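In Praise of the Chalk Line

Bevton laid out its new community garden last March, and I have been going on about it ever since to anyone who will stand still. I don't garden much. What got me was the string! Before a single bed was dug, the whole lot was pegged and strung at full size, and people were invited to come and walk around in it for a month with coffee and strollers and wheelbarrows.

I think this is the best way to plan nearly anything, and I wish more towns, schools and families did it. Draw the thing at its real size, on the real ground, and then go stand in it.
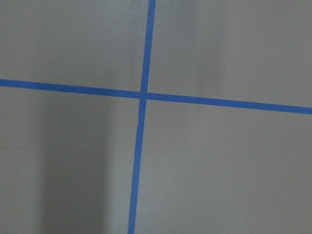
Plans on paper are lovely, and I've spent many happy evenings with them. But a path marked three feet wide on a drawing looks generous until you meet somebody coming the other way with a hose. In Bevton the paths were redrawn twice before the digging began, and each change cost a ball of string and an hour of arguing (good arguing, the kind where everyone is pointing at the same patch of dirt).

The garden ended up with 78 plots. The first drawing had more, and on a screen it looked terrific. Then people walked it, and the corner by the gate felt so tight that two plots were traded for a bench and a spot to turn a cart. I sat on that bench last week and it may be my favorite seat in town. 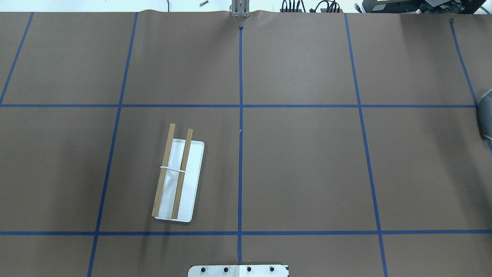 You can do the same thing at home for next to nothing. When we were set on a kitchen island, I chalked its outline on the floor and we lived with it for ten days. We kept stepping over the line near the stove, so the island got shorter. I've chalked a shed, a dining table, a raised bed and one very optimistic pond. The pond is now a chair under a tree, and I love it there.

Suvcombe went the other way with its library square. The drawings were handsome, the model was handsome, and 1,258 people signed a petition in favor. I signed it too! The square opened with planters right where everyone cuts across to the bus stop, and there is already a dirt track worn around them.

A weekend of chalk would have shown that. I said so in my last column, and plenty of you wrote in.

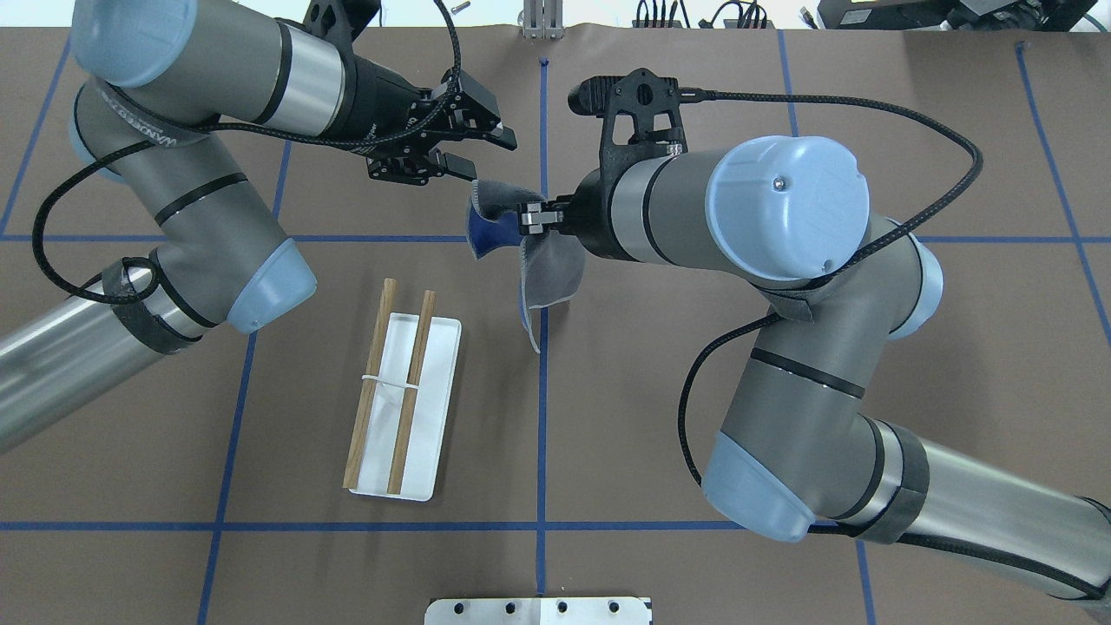 Brunner wrote that chalk only tells you about feet, and that a square also has to work for shade, wind and noise, none of which show up in an outline on a dry afternoon. It's a fair point and I've chewed on it all week. My answer is to leave the lines down longer, and go back at noon, at dusk and in the rain. You learn where the shade falls by standing in it.

What I love most is who gets to speak up. Plenty of people can't read a floor plan and feel silly saying so, but put them inside the lines and they have opinions within a minute. Kids are wonderful at it. They run straight for the bad corner.

So if your town has a lot it's wondering about, ask for a month of string before the vote. Bring a stroller. 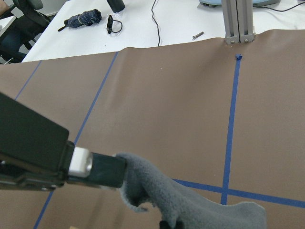 Brown paper and blue tape, with a piece of gray fleece.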